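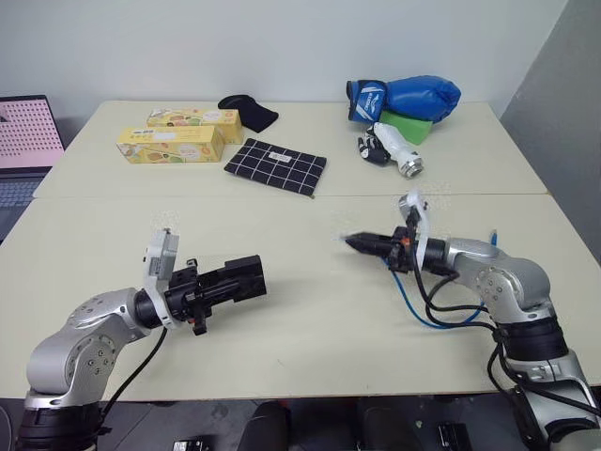

What the arms changed at the packing bench (and what they didn't)

Posted 2025-11-06 in Work

A few of you have been asking for the follow-up to my July post, the one where I'd just heard we were getting robot arms on the returns bench at Griron and was in a pretty rotten mood over it. So, okay, follow-up! I've got coffee, the kid is at practice, let's go.

Quick recap if you're new. I work returns and repacking. Stuff people bought online and didn't want comes to us, we look at it, decide if it can be sold again, and send it on its way. The thing with returns is that you never get the same item twice in a row. On my bench a boxing glove can sit next to a couple of yellow food cartons and a black pouch with a grid on it, and that's a pretty normal mix for us. I used to think that was exactly why they'd never get a machine to do it. Ha.

The system is called Bukel (I have no idea why, I asked, the installer didn't know either) and it's two arms, each with a black gripper and a little camera riding on the wrist. The arms get the front table and the items get spread out along the one behind it. That setup was the first fight, by the way. Graziella Bassi has been on that bench for 14 years and she had everything exactly where she liked it, tape gun on the right, label rolls under the shelf, and one morning it was all in a tote in the hallway. She didn't yell. It would've been better if she'd yelled.

So what do the arms do all day? They pick and place. Item off the back table, over to the front, turn it so the label can be read, into the right bin. Boxes they're great with. A carton with nice straight sides, they'd do that until the end of time. Soft things are another story. Anything folded, anything made of floppy black fabric (why is it always black), the gripper comes down, thinks it over, pinches a corner and then you've got it dangling like a wet sock. Gloves are somewhere in the middle. The cuff is easy, the padded end not so much.

We also get medical and prosthetics stuff from Nultia now, which we didn't before, and I still do a double take when there's a robotic hand lying on the table waiting for a robot arm to come get it. Those we handle ourselves, and that's a hard rule. Yi-an Kwon wrote it on the whiteboard in letters so big there's no room for anything else.

Now the people part, which is what you asked about.

Nobody got let go. I want to say that first because I was sure somebody would be, and I was pretty sure it'd be me. What did happen is that two people who used to be on the bench full time, Gilang Purba and me, are on what they call "bench support." I keep the items coming, I fix it when something gets dropped, and I stand at the laptop and tell the thing whether it sorted right. My wrists feel so much better. I used to go home and not want to open a jar. I'll give the arms that one with no argument at all!

But it's lonelier. I didn't see that coming. When there were four of us around the table we talked all shift long, recipes, whose car was dying, the whole saga of Ginevra Testa's wedding dress. Now I'm by myself with two arms and a laptop, and the others are over on the Martinelli side of the building, and I see them at lunch. I brought this up at our meeting and Tiziana Melis, who runs our floor, wrote it down and moved our breaks so they line up again. It helps some.

The other thing is that I'm tired in a different way. My body's fine but my head is mush by the end of the day. Packing, I could drift off and plan dinner. Watching, I can't. The minute I look away is the minute the blue cable gets hung up on something, or I imagine it does, so I don't look away. Gilang says the same, and he's 2 decades younger than me. We asked for 90 minutes on and then a swap to regular packing, and we're trying that starting next week.

Pay went up by 50 cents an hour. Make of that what you will. Graziella made quite a lot of it, out loud, in the parking lot.

She did get her tape gun back, though. It's on the right.

Comments are open, and if you've got one of these at your job I'd love to know how they split up the shifts, especially if you've found something that works for the mush-head problem. Next post is going to be the plum cake, I promise.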